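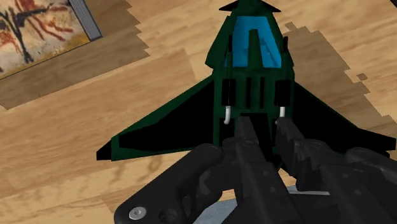
Plodia Model Club, minutes of the winter meeting, Thursday, December 22, 2022. Smaranda Coman opened at 7 with the news everyone had been hoping for: the spring show is on, and we have the big hall at Lilletti! Entries will be split into 4 classes, and the space class is back after a long break. Dark green and black with a bright blue canopy, like the toy spacecraft on the wood planks, was voted the color scheme for the group build (a very popular choice, and a lively vote).

Money: the balance stands at $2939. Agreed to spend part of it on new display tables.

Workshop: the Gesano evening on thinning paint went so well that we'll run it again. All 22 places went last time, so sign up early.

Library: Ilie has offered us a whole shelf of old kit catalogs. Accepted with loud thanks.

Any other business: the heater in the back room still rattles. Smaranda to call the landlord.

Closed at 9:15, followed by cake.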